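Hamside Put-Away Records: README

March 27, 2022
By Mechthild Nägeli

Summary

This release holds 2216 records of small household and workshop items being put away or laid out. One record is one item, with a starting place, an ending place and a short note on how it was left. The records are text only and come as two tab-separated files. Item names, places and states use fixed word lists, which are in the same folder.

The set covers keys, key tags, cards, loose wire, short cables, clips, small circuit parts and a number of metal bits too small to have a drawer of their own. It does not cover clothes, dishes, food or furniture. An earlier draft had a section on stationery, which was dropped because pens and pencils were entered under too many names to repair.

Files

records.tsv: the main table, one row per item per put-away.
items.tsv: the item list, 128 entries, with preferred name, other names and group.
places.txt: the place list, one per line.
states.txt: the state list, one per line.
CHANGES.txt: notes on edits between releases.

All files are UTF-8 with Unix line endings. Empty cells mean "not recorded." A single hyphen in a cell means "does not apply." Earlier drafts mixed the two, and any reader script written for them should be checked.

Columns in records.tsv

record_id: whole number, unique, not reused after a row is deleted.
item_id: matches items.tsv.
from_place: matches places.txt.
to_place: matches places.txt.
state_after: matches states.txt.
slot: position within a place, counted from the left, starting at 1. Filled only for hooks and trays.
grouped_with: item_id of the item it was left touching, if any.
note: free text, up to one line.
coder: MN or MR.

The slot column follows the coder's left when facing the wall or tray. If a tray was turned between entries, the slots were not renumbered. This affects the Skatley trays only. They are symmetrical and were turned more than once.

Places

The place list is short by design. A place is entered only if an item can be left there without falling or being in the way. Main entries:

hook: a single wall hook. Use slot to say which.
table_top: any part of the table surface more than a hand's width from a corner.
table_corner: the last hand's width of the table surface. Kept apart from table_top because keys left at a corner get knocked off.
green_area: the taped-down green surface used for laying out parts.
green_edge: inside the green area but touching its border.
tray: divided tray, Skatley or Nondeck. Use slot.
floor: bare tile.
hand: the item was still being held when the entry closed.

Do not use "other" as a place. If nothing fits, leave to_place empty and write a note.

States

hung: the item's weight is on a hook by its ring, loop or hole.
hung_partial: on the hook but resting on the hook tip or caught on another item.
flat: lying on its widest face.
standing: upright without support.
leaning: upright with support.
tangled: cannot be lifted without lifting at least one other item.
piled: on top of or under another item but free to lift.
coiled: cable or wire only.

Tangled and piled are the pair most often confused. The test is physical: lift the item by its own body, and if a neighbor comes up with it, enter tangled. A wire resting across a clip is piled. A wire running through the clip is tangled. Where the test was not made, the state was left empty.

Item names

Names are plain and describe the object before the use. "Metal cylinder, short" is an accepted name. "Battery" is accepted only when the item has been read or tested. "Key, single" and "key bunch" are separate items, and a bunch is two or more keys on one ring. A card or tag on the same ring as a key is entered as its own row, with grouped_with pointing to the key.

Wire color is not recorded. We tried it for October and dropped it, as many wires had two colors or had faded, and the coders disagreed too often to make the column usable.

How records were made

Each entry was made after the item came to rest. The coder wrote from_place from the previous entry for that item if one existed, and otherwise from the session sheet. Mechthild Riedl entered the wall and table items. I entered the parts and cables. A sample was swapped and entered again by the other coder, blind to the first entry. Disagreements were settled by going back to the session sheet, and the settled value is the one in the release. The first values were not kept.

Room setup

The wall items and the laid-out parts share one room. Hooks are the adhesive type on a transparent pad, in one row, with no names or numbers on the wall. The green area is held down with masking tape and is re-taped whenever a side lifts. Small parts that leave the green area end up on tile, where pale ones are hard to find, so the floor was swept by hand after each sorting session and late finds were added with the note "sweep."

Views of the room:

Green area, parts and cables in a pile
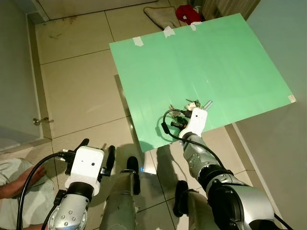 Hook row, key on the leftmost hook
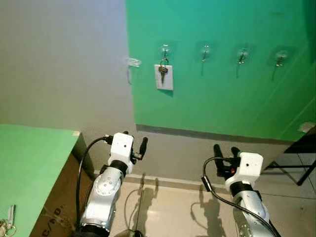
Green area, no parts laid out
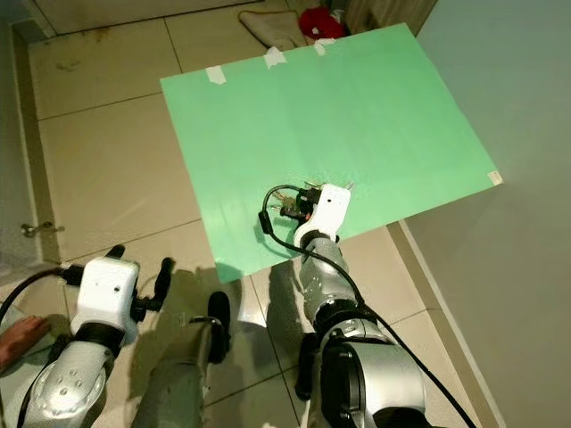 Known problems

Keys were moved far more often than any other group, so a plain count by item says little about how full the room was. Weight by group if that matters.

The state "hung" is too generous in the first part of the table. Until the rule for hung_partial was written, a ring sitting on the tip of a hook went in as hung. The rows concerned can be found by record_id, and the cutoff is given in CHANGES.txt. We did not recode them.

Around 15 rows have a grouped_with value pointing to an item that was in a different place at the time. Most look like typing errors in item_id. They are marked "check" in the note column and should be left out of any grouping work.

The Nondeck tray was replaced by one with narrower slots. Slot numbers before and after the change do not match. Rows for the second tray carry the note "narrow."

Cables that were coiled and then put on a pile have one state only, and the coders were told to prefer piled. As a result coiled is underused.

Suggested use

The records suit counting, simple models of where things end up, and checks on naming rules. They are a poor fit for timing work. Rows are in order within a session, but no clock times were written down.

Rows with an empty to_place should be dropped before any place table is made. Rows with to_place "hand" should be kept if the next row for the same item is needed, and dropped otherwise.

Naming and versions

Releases are named by the folder they came from. The present one is Hamside. The earlier draft, Zwahlen, used a different place list and had no slot column. The two should not be joined on record_id. A partial mapping of places is in CHANGES.txt, but green_edge and table_corner have no match in Zwahlen and will come out empty.

Corrections should give the record_id, the column, the present value and the proposed value, one per line. Send wall and table items to Mechthild Riedl, and parts and cables to me.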